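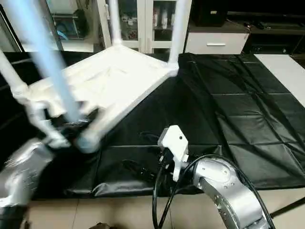
I'd been meaning to get to the Femon open day for years, and this March I finally made the drive out to Trustville. Doors opened at nine and there was already a lineup for coffee (good coffee, too!). They hand you a sticker and a map, and then you're pretty much free to wander.

Most people headed straight for the big Clegg hall, but I'd come for the small furniture – stools and chairs, the plain white sort you end up owning four of without ever deciding to. The one I liked best is called the Prondiron. It has a square seat and four legs, and you can buy the legs on their own if you lose one in a move. The catalogue runs to 229 pages and I'm fairly sure I read half of it standing up.

I'd never given much thought to the underside of a stool, but flip one over and there's a big X moulded right across the bottom of the seat. Plastic seats always look a bit flimsy to me from the top, so I was pleased to see it.
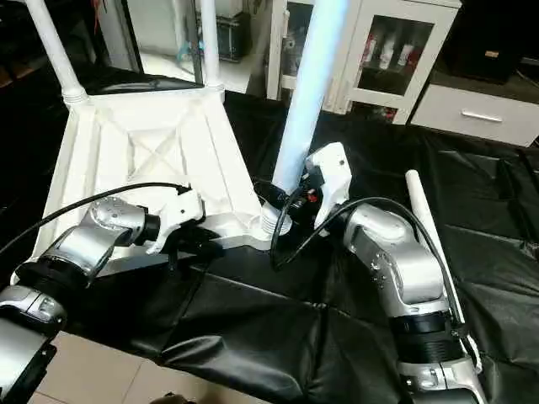
A woman next to me reckoned hers had lived on the back deck for seven winters and the only thing she'd replaced was a foot. I wrote that down on my map.

They're all part number 808, by the way, if you want the white. I asked about other colours and got a bit of a shrug, though there was some lovely light blue around the place and I'd happily have a kitchen full of it.
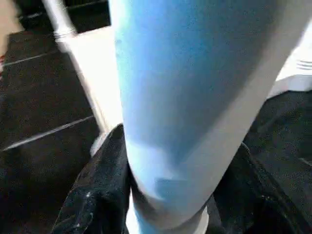
Blue shows every scuff, according to the man behind me in the lunch line, and he'd go white again any day. Fair enough, but I'm still tempted!

Parking is free behind the hall, and the 803 bus stops out front.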